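Keeping a three year old busy in a small flat when it rains?
Posted by Nathalie Dijkstra in Family and Home, May 2023

Hello all, first time posting so go easy on me! We moved to Wosgate in April and our flat is on the small side (lovely light, no garden). My son is three and a bit and has the energy of a spaniel. When it's dry we're fine, we just live at the park. When it's wet we are both climbing the walls by ten in the morning.

I've got a budget of £20, maybe £30 if it's something that will really last. I don't want anything with a screen or that plays a tune. My mum keeps saying he should be able to amuse himself at his age, and he can, for five minutes, and then he's hanging off my leg while I try to get the lunch on. What do yours do for longer than that? Does anyone swap the toys round so there's less out at once, and does it make any difference?

Anikó Major
Yes to swapping them round, we've done it since my eldest was two and I'd never go back. I've got three crates on top of the wardrobe and only one comes down at a time. When they start chucking things about rather than playing, that one goes up and the next one comes down. They greet it like Christmas!

As for what to put in them, I'd go for plain building blocks before anything else. You don't need a posh set. I got ours second-hand, a bag of 50 for a fiver, and there were a few with chewed corners but they sanded up fine.
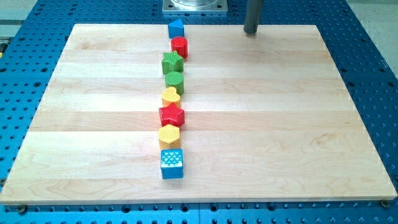 The other thing that saved me was giving them a proper place to play, even if it's tiny. A tray or an old rug will do. Ours is a bath mat, and everything stays on the mat or it gets put away. It took a week or so of nagging before it sank in. Now the little one tells ME off if I leave my mug on it.

For lunchtimes I'd try a washing-up bowl on the kitchen floor with an inch of water, some spoons and a towel underneath. You will get a wet floor and wet socks. Stay in the room with him obviously, but you'll be cooking anyway so he's right by your feet and happy.

Also have a look whether your library does a rhyme time. Ours is free and you don't have to book.

wosgate_dad
Wellies and a waterproof suit. Go out anyway.

Takács
I half agree with the one above but it doesn't help when you've got a pan on, does it. Masking tape is cheap and ours loved a road stuck down on the carpet, all the way along the hall and round the bathroom door. Try a bit in a corner first, mine left a mark on the lino and I had to scrub it. I'd skip play dough if you've got carpet everywhere, I'm still finding bits of it from last year.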